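### 4.2 Comparing two hand-held grippers on the same table

Run this check before you record anything with a new gripper. It takes around 15 minutes per gripper. The steps are the same for the Temon and the Hasham; only the jaw pads differ.

1. Charge both grippers and start the Sandumach controller software.
2. Put the marker cube on the table with its printed code facing the operator's working area. Do not move it again until both grippers are done.
3. Hold the gripper level over the table and wait for the tracking light in the software to turn green.
4. Bring the gripper toward the cube slowly, then back to the start. Repeat 11 times.
5. Save the log under the gripper's name.
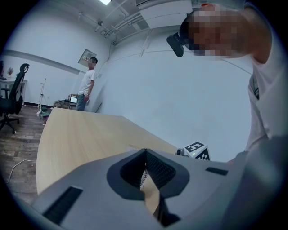 6. Switch to the second gripper and repeat steps 3 to 5. The same person should do both runs, at the same height and speed.
7. Open both logs and compare the drift value. A difference of more than 2 mm means one of the grippers needs to be recalibrated (see 4.4).

**Note:** If you use a head-mounted camera as well, start it before the gripper. The software lines up the two recordings from the first marker reading.

**Caution:** Keep fingers out of the jaw opening while the gripper is on. Turn it off before changing pads.

Logs stop at 4,000 samples. If a run ends early, delete it and start again at step 3. Pîrvu pads fit the Temon only.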